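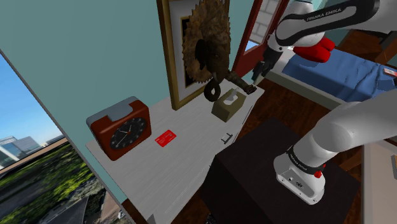
Figure 2. Bedroom scene, arm on pedestal, gripper empty.

This site uses cookies to remember your language. Accept | Settings

Pranex Scene Pack — Setting Up the Dresser Task

1. Open Fundgate and load the bedroom scene. Loading may take around 11 seconds.
2. Check that the arm base sits on the dark pedestal in front of the dresser.
3. Select the tissue box as the target. Leave the red card and the clock as they are.
4. Set the step limit to 900.

Note: The elephant sculpture is close behind the box. Keep collision checking on.

5. Jog the gripper over the box and compare the view with the figure.

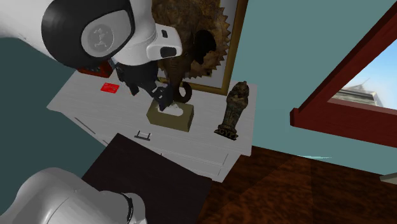 6. Save the pose, then run the task at low speed.

Caution: Do not move the pedestal after saving — stored poses are relative to it. If you have to move it, repeat steps 2 to 5.

© Simholm. Contact support | Back to top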